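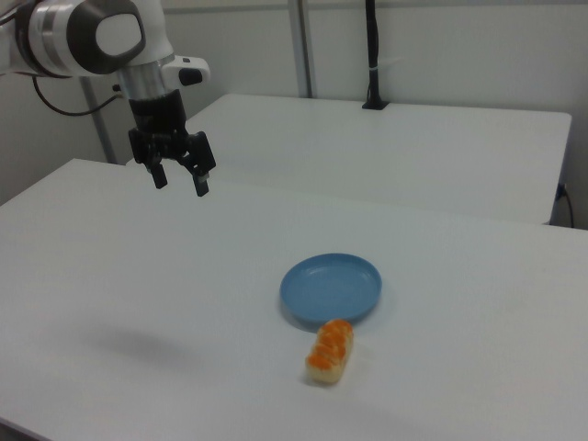
A small glazed roll and the light blue plate, on the white table.

How I Make Little Bumpy Rolls (and Get Them on a Plate in One Piece)

I have a weakness for small bread. Big loaves are fine, but give me a bun I can finish in three bites and I'm happy! The ones I make most are the long skinny kind with bumps across the top and a shiny orange glaze, a bit like a caterpillar if you squint. They look like bakery work and they're really just six balls of dough squished together in a row.

I've been baking these since we lived over in Sillevard, where the corner bakery sold something close to them and ran out by mid-morning every single time. I got tired of missing out. My version is softer than theirs was and a little less sweet, and I like it better now (my family is split). 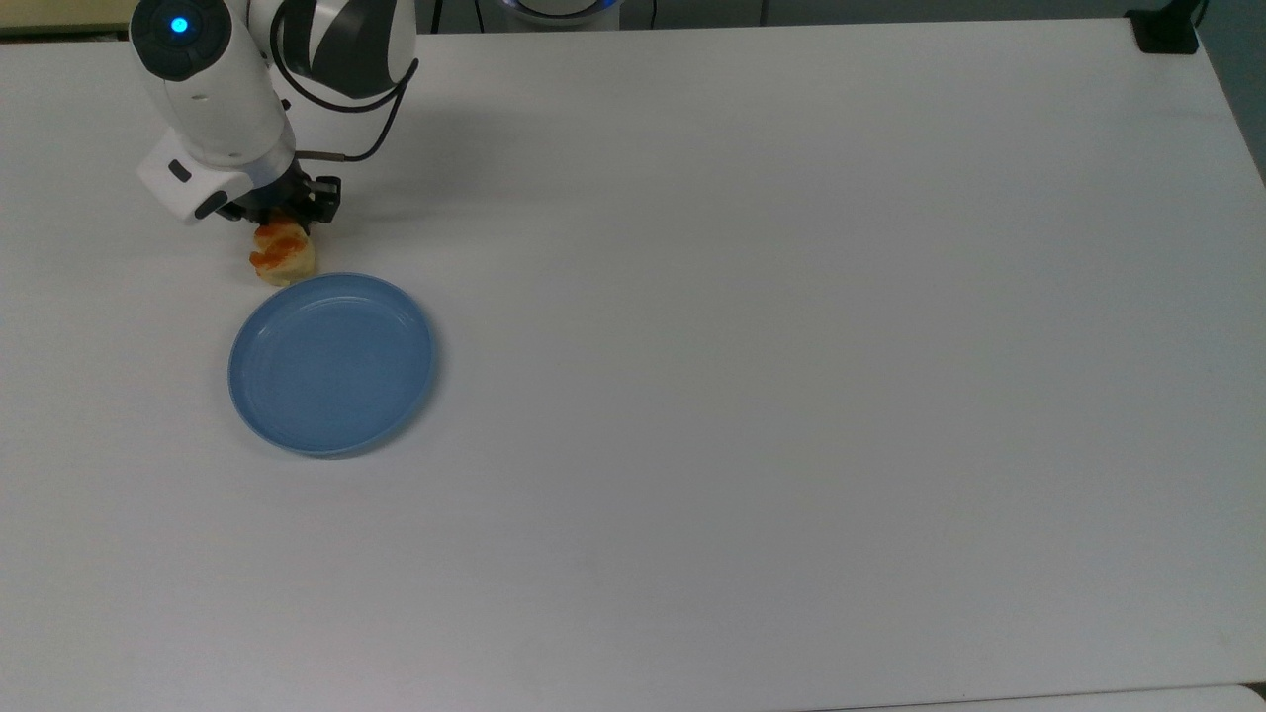 Posted by the author
Home baker and recipe writer, Bekell Table

What you need for the dough

Bread flour, warm milk, a packet of instant yeast, one egg, a spoonful of sugar, a good pinch of salt and a lump of soft butter. I go by feel on the milk. You want a dough that sticks to your finger for a second and then lets go. If it's climbing up your hand, add flour a spoonful at a time and keep kneading before you add more, because it tightens up a lot by itself.

Knead until it's smooth, put it in a greased bowl, cover it and leave it until it's puffed up to double. In July my kitchen gets so warm that it takes nearly 6 tenths of the time it takes in winter — don't walk off and forget it like I did last summer.

Shaping

Punch the dough down and cut off a chunk for each roll. Divide every chunk into six little pieces. Roll each piece into a ball under your palm, then set them in a tight line on the baking sheet so they're touching. Tight is the word! If you leave gaps they spread out sideways and you get a row of tiny separate buns, cute but not what we're after. Sometimes the end balls get swallowed up by their neighbors in the oven and you count fewer bumps than you started with. Doesn't bother me.

Let them rise again under a dish towel. Poke one gently on the side. If the dent fills back in slowly, they're ready.

The orange glaze

Beat an egg yolk with a spoonful of milk and a tiny pinch of sweet paprika. You won't taste the paprika but it pushes the color from plain gold over to orange. Brush it on the tops only and keep it off the sides, so the bottom half stays pale and creamy. I use a soft Treletti pastry brush that sheds now and then, so I check for bristles before anything goes in the oven.

Bake in a medium oven until the tops are deep and glossy. Start looking early. My oven has a hot back corner and I turn the sheet halfway through.

Moving them to the plate

Okay, so this is the part where I used to wreck them. Fresh rolls are soft, and the bumps are joined by not very much. If you grab one end and lift, it bends in the middle and can tear right between two bumps.

Let them sit on the rack for a good while. Then pick up the roll across its middle, with a light grip on both sides, and keep it level. Press on the sides and leave the glaze alone — a thumb on the top will leave a dull print, and if the glaze is still tacky some of it comes off on you. Bring the plate right up close to the bread before you lift, so you have only an inch or two to travel.

I like a plate with a raised rim and a flat middle. The rim catches crumbs and the roll doesn't skate off when you carry it. Pale blue is my favorite under anything orange, the colors just look so good together! Lower the roll past the rim and then let go. If you let go too soon it lands on the rim and rolls right back off onto the table, ask me how I know.

For a crowd I put out seven on a big platter, side by side with a little space between them so people can get their fingers in.

Keeping them

They're best the same day. After that I wrap them up and warm them for a minute before eating. You can freeze them too, bagged once they're completely cool, and thaw them on the counter. The glaze loses a little shine in the freezer but the inside stays soft. Mine usually get split and buttered for breakfast, with apricot jam if there's any left in the jar.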